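How to run a block-building robot demo at your open day

If you have a robot arm and a few hours of open house to fill, oversized building blocks are a lovely way to go. Visitors of every age know what a block is supposed to do, and they will happily stand and watch one travel to a green baseplate. These are my notes from the Markthorpe open day in December, written up for anyone who'd like to try the same thing.
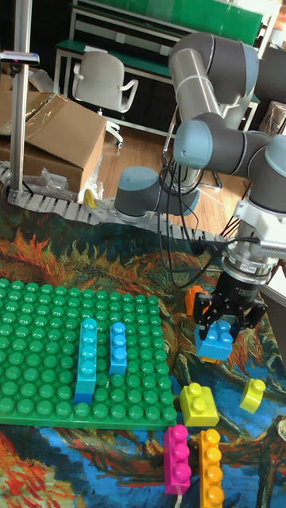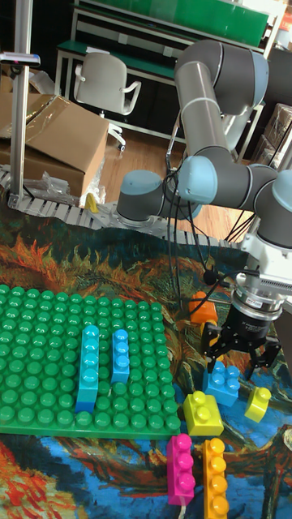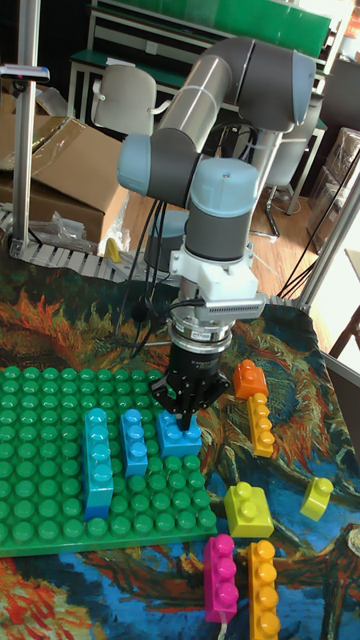

Blue blocks, a gripper and the green baseplate, on our painted-pattern cloth.

Do I need to know how to program to host a demo like this?
You don't, as long as one person who does is in the building. The host mostly talks, lays out blocks and presses start, and the programmer can teach the positions the evening before.

Step 1. Set the table. Lay your cloth flat and smooth it well, then put the baseplate down where the arm can reach every corner of it. Fasten the plate before you teach a single position — ours crept sideways during the rehearsal and we had to start all over again, which was a long evening!

Step 2. Pick one color for the robot to place. We chose blue and left other colors lying on the cloth, and children loved guessing which block was next.

Step 3. Teach each block in two moves, a point straight above it and then the grip itself. Save them under names you'll still understand after lunch. Apinya Duangkaew, who taught ours, used "hover" and "grab" and I've copied her ever since.

Step 4. Slow everything down. A speed that looks sensible to you looks alarming to a four-year-old (and to some grandfathers, bless them). Go through your safety checks with whoever is responsible for the arm, and mark a line on the floor for visitors to stand behind.

Step 5. Run the whole sequence 21 times with no audience. Write down every block that goes in crooked and reteach only those.

Step 6. Talk while it works. Say what the arm is going to do next, then let people see it happen. Leave a pause between rounds for questions — you'll get plenty. We had 314 visitors through the door and I was hoarse by four o'clock.

Pack a spare set of blocks and put the handout by the exit, so folks pick it up on their way out.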